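Teaching an arm to say "I'm not sure"

July 10, 2024

I've been following the Tikura project since February, when Youssra Amrani first sent me a clip of a simulated robot arm very confidently putting a part in the wrong place. I laughed, she didn't. Five months later her group at Hendricks has results, and I think they're pretty neat!

The problem is an old one. You train an arm on a pile of demonstrations, it learns to copy them, and then you move something a little and it carries on as if nothing had changed. Amrani and her colleague Nabila Mansour wanted the arm to notice when it was getting out of its depth. So they trained three copies of the same controller on slightly different slices of the data and let them vote on every move. If the three agree, the arm goes ahead. If they drift apart, it backs up a little, takes another look and tries again.

Simple enough that I asked if somebody hadn't done it already. People have tried versions of it, Mansour told me, but they usually stop the arm dead and call for a human. The backing up is the new bit, and it took most of the spring to get right (early on the arm would just bob up and down over a part forever, and I'd happily have watched that all day).

Now for the numbers. They ran 589 trials in simulation, each with a fresh layout and different lighting. With the voting switched on, the arm finished 551 of them. The ones it missed were mostly parts lying right at the limit of its reach, where Amrani says all three copies tend to be wrong together. That's the part that bugs her most, and she's already got a student digging into it.
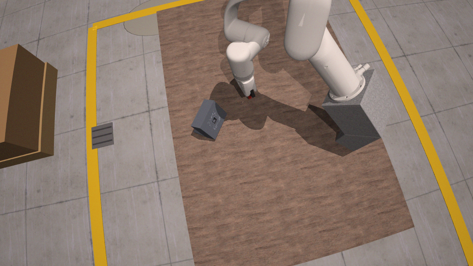 The simulated arm at work over the wood-grain mat, gripper down near a dark angular block. Render: Tikura project

I also wanted to know how much slower all this voting makes things. Up to 2 seconds per pick, it seems, nearly all of it spent on the second look. Mansour thinks she can trim that. Amrani would sooner leave it alone until they've tried the method on real hardware, and the two of them were still going back and forth on it when I left.

The hardware tests come next, on an arm at Oltesport's workshop. The code will go up once the paper is through review, and I'll post the link when I have it.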